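Saturday, December 16, 2023

Board finish, continued. Neltau oil against plain mineral oil, again.

Starting with the complaint so I don't bury it. The Neltau can says "cures food safe overnight." Overnight where? In whose shop? I wiped on the first coat yesterday before locking up and came back 16 hours later to a surface that still grabbed my thumb. The heat was on all night. If that counts as cured then so does a slice of buttered toast.

The rep from Drillorholm told us in May that tackiness means you put on too much. Maybe. It's the answer you get for every finish ever sold, and it can't be proved wrong, so I don't put much weight on it. This time I weighed the bottle before and after. Whole batch took 78 grams on the first coat, and I wiped back hard with a clean rag until it stopped picking anything up. If that's too much, the directions need to say so in grams and not in "a generous amount."

Mineral oil offcuts: dull, a bit greasy, same as always. It never cures and doesn't claim to. I'm warming to it for that alone.

Water drops. Put one on each offcut, covered with a jar lid, left over lunch. Neltau piece shows a pale ring. Mineral oil piece shows a pale ring. I looked for a difference under the bench lamp for longer than I want to admit and the only one I could find was the price. Caution to anyone reading: these are walnut and maple mixed, I grabbed whatever was in the bin, and the walnut hides rings. Should have sorted them first. Redo with maple only before anybody quotes this.

Jasta wax over the top of either one: beads nicely, smells of oranges, scrapes off with a fingernail. I don't see it living through a week next to a sink. Valdovinos still wants it on their order because it looks good in the box. Fine, they're paying, but I'd like the care card to say it's there for looks and will need redoing. The current card says "lasting protection" and I don't know what we're basing that on. I asked and got a link to the maker's own page.

Second coat on the Neltau pieces went on before noon, thinner. Cut it with about 100 ml of the thinner they sell for it, which of course they also sell. Went on more evenly, I'll give it that much. Not calling it better until I can handle it without leaving prints.

Grain raise: wet, dry, sand, wet, dry, sand. Skipped the second round on one maple offcut to see if it matters. Marked it on the back in pencil. It felt the same to me going into the oil. Ask again after it's been washed.
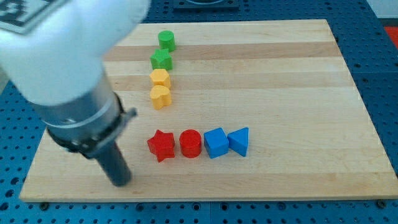
Drying position is the thing I trust least in all of this. The directions say to lay the board flat and turn it once, and every cupped board we've had back had supposedly been stored flat, so I'd like to know what's going on underneath. A board lying flat on a perforated top, like the wooden one on the blue pegboard table, ought to get a little air from below through the holes, but only where the holes are, and I could believe in the underside drying patchy. Or it makes no difference and I'm chasing nothing. For Monday: one maple piece flat on pegboard, one flat on the solid bench, one on edge. Same coat, same rag, three coats each, straightedge across both faces before and after. No wax until that's done.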